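3.2 Desk storage and the placement of small packaged items

Shares 93 | Comments 5

The second part of the study concerns small goods kept on a working desk. Earlier work at Hurkau treated storage as a property of the room: shelf height, drawer depth, distance from the door. Kurek argued that for items below a certain size the relevant unit is the desk surface itself, and that a divided tray with open cells changes how such items are put away and found again. We follow that argument here and use the same vocabulary. A "cell" is one compartment of the organizer. A "placement" is the act of setting one item into one cell. A "stray" is an item left on the desk surface at the end of a session.

The item set was made up of 100 small packaged goods, kept in bulk at the side of the room and brought to the desk in batches. Items were not sorted before a batch was handed over. The seated participant was told only that the organizer was to be filled and that a laptop had to remain open on the desk for the whole session.

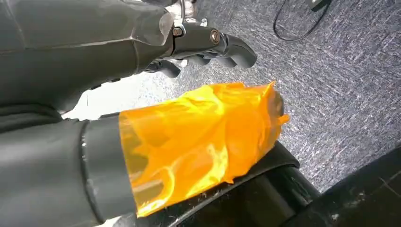

Sessions were held in the same room, and the floor between the bulk supply and the desk was kept clear of packaging. Batch size was fixed in advance and did not change with the state of the organizer. When a session ended, strays were recorded before anything was moved, then returned to the bulk supply. A total of 169 placements were recorded in March. Of these, 93 were made into a cell that shared a wall with a cell already in use. We read this as weak evidence that people fill outward from a starting cell, although the layout of the desk may account for part of the effect.

The desk layout deserves some attention. A laptop takes up the middle of the surface and forces the organizer toward one edge. Cables take up further space, and a cable that crosses the tabletop reduces the area in which an item can be set down for a moment. In pilot sessions with the Dadanix protocol the desk was bare, and strays were rare. With a laptop and its cable present, strays were more frequent, and most lay within a hand's width of the computer. The difference matters for anyone applying bare-desk results to an office.
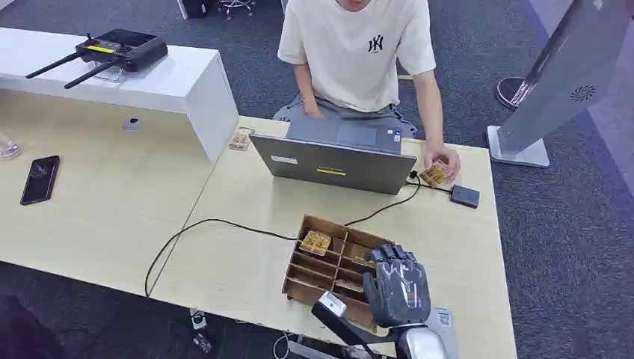 Figure 4. Desk layout with open laptop, cable, and divided wooden organizer. One gold packaged item stands in an upper-left cell; the seated person holds a similar item.

Cell size was not varied. The cells are small and rectangular, arranged in three columns, and an item placed upright remains visible above the low contents of neighboring cells. Items laid flat were harder to find from a seated position. Participants who stood items upright made fewer repeat searches in the retrieval task (Section 3.3), but orientation was left to the participant and was not balanced across sessions. The Buschmann scoring sheet has no field for orientation, so it was entered as a free-text note and coded afterward by one rater.

Two limits should be stated. The organizer has no lid and no labels, and the results should not be extended to closed or labeled boxes. The item set was also narrow, and mixed sets containing loose hardware or stationery were left for later work.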